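The small arm and the toy kitchen, part four
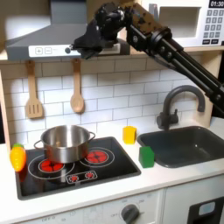
Page last changed: March, in the evening

I wrote in part three that the arm was too weak in the shoulder. I must correct this. The shoulder motor was fine, but I had tightened the screws on the long rods too much, and the joint was fighting against itself. Florêncio Valente noticed it when he moved the arm by hand with the power off. He said it felt like an old door. I loosened every screw by a quarter of a turn and the arm became quiet.

For those who are new to this blog: I build the arm in the shared workshop in Magalhães, where I rent half of a bench. The plan is that it learns to do small tasks in a toy kitchen. The first task is to take the carrot from beside the cooktop and put it in the pot. I call the program Stuvimik, which means nothing in any language I speak.

A toy kitchen is a good size for an arm like mine, but it is narrow. The range hood is my main problem. It comes forward over the counter, and the gripper must go down in front of it and then move back under it to reach the pot. In the first version of the path I made this movement in one curve, and the tip of the gripper knocked on the white strip of the hood again and again. Now I stop the arm at a waiting point in front of the hood, with the gripper closed. From there it goes down and only then to the left. It is slower, but I prefer slow.

The waiting point took me two evenings. If it is too high, the elbow comes close to the shelf with the microwave. If it is too low, the gripper is in the way of the faucet when the arm turns. I wrote the position on paper and also in the code, and of course the two did not agree, so I lost one more hour.

Then the pot. It is real shiny steel, and my program did not like it. The burners are printed in red, and the red comes back on the outside of the pot. The carrot is orange and also shiny. With the lamp directly above, the program sometimes chose a piece of the pot and told me with great confidence that it was a carrot. Celeste Vilela, who has the bench next to mine, suggested to move the lamp to the side and to look for the green top also. Both changes helped.

I made 60 attempts with the new path. In 32 of them the carrot went into the pot. In 10 the gripper closed too early and pushed the carrot away. For the others I have no good notes, and I am sorry for that. Next time I will write down each one.

The yellow and green blocks on the counter are for the second task, which should go to the sink. I have not started it. Before this I want to fix the cable, because it hangs in a loop under the rods and I worry it will catch on something. Rodrigo Azevedo has promised me some clips.

If you have built a similar arm and know how to keep the cable close without making it too tight, please write to me. I read all the comments, but I answer slowly.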